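Onasora's "sold in two weeks" promise comes with a long list of conditions

19 Sep 2026

Onasora, the home listing company that opened its first office in Unstead last spring, says it will sell your house in two weeks or give back its fee. The offer went up on its website this week, along with a banner, a countdown clock and a form asking for your phone number. The terms are on another page, and they take a good deal longer to read than the banner does.

The basic pitch is simple enough. A homeowner signs with Onasora, agrees to a list price picked by the company's pricing tool, and the house goes on the market. If there is no accepted offer after 14 days, the seller gets the listing fee back. The company calls this a guarantee.

It covers less than a seller might think. The fee being refunded is $600, paid up front when the contract is signed. The commission, where nearly all the money is, doesn't come into it. A seller whose house sits for two weeks gets the $600 back and is still under contract with Onasora for the rest of a six-month term, at the full commission rate. Anyone who wants to leave early pays a withdrawal charge, and the terms set that charge at $600 as well. So the refund and the exit cost the same amount of money, and the seller who takes one to pay for the other walks away with nothing but two weeks gone.

Then there is the price. The guarantee applies only if the seller accepts the number that comes out of the pricing tool, with no changes. Sellers can ask for more, and the company will list at the higher price, but the guarantee is dropped the moment they do. The terms also require a price cut on day eight if there has been no offer, by an amount "determined by current market conditions." The page doesn't say who reads the market conditions. Presumably it is Onasora.

Any agent in Unstead could probably sell most houses in 14 days at a low enough price. What a seller would want to know is how the company's prices compare with what similar houses on the same streets have brought. Asked for that, a spokesperson for Onasora sent a one-page summary saying that the tool had been tested on 2159 past sales in the region and was "highly accurate." The summary doesn't say how accurate, or which side of the sale price the misses tended to fall on. A follow-up question on that point had not been answered by the time this was posted.

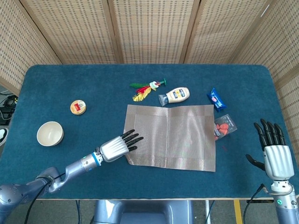

The company was a little more open about its own record. It says it has closed 145 sales since it came to the area, and that "the large majority" went under contract in the first two weeks. It would not give a figure for the large majority. Nor would it say how many sellers had signed up and later pulled out, or how many of the closed sales went to investors who buy to rent. That last number would be worth having. Houses priced to move fast are the ones that cash buyers watch for.

Huỳnh, the family brokerage that has worked out of the same storefront near the Unstead courthouse for many years, said it has no plans to match the offer. In a written reply, the firm said its listings take as long as they take and that it does not charge anything up front. It added that several former Onasora clients had come to it after their contracts ran out, though it gave no number either, and it has an obvious interest in saying so. Huỳnh's own commission is not posted on its website. It is "discussed in person," according to the reply, and that isn't much help to a seller trying to compare the two from the kitchen table.

The pricing tool itself is not Onasora's work. It is licensed from Zomimer, a software firm that sells the same product to lenders and to at least one company that buys houses for cash. Onasora confirmed the license and said its customers' information is kept apart from that of other Zomimer clients. The privacy page is less firm. It says details about a property, including the owner's answers on the intake form, may be shared with "technology partners" to improve the service. One question on the form asks how soon the owner needs to move. Another asks for the lowest price the owner would take. A seller might think twice before typing that into a box.

None of this breaks any rule that we could find. Upfront listing fees are allowed if they are disclosed in writing, and these are. Long listing terms are common. Required price cuts are less common, but a seller who signs the contract has agreed to them, and the section is in the same size type as everything else.

Still, it is worth asking for some things before signing. Get the day-eight cut written in as a dollar amount. Ask what happens to the six-month term if the guarantee is missed, and whether the company will shorten it. Ask for the list price and final sale price of the last few houses it sold in your part of town. An agent who has those numbers can usually send them the same afternoon.

Onasora says the offer will run through the end of November and may be extended. The terms page says it can be changed or withdrawn at any time without notice.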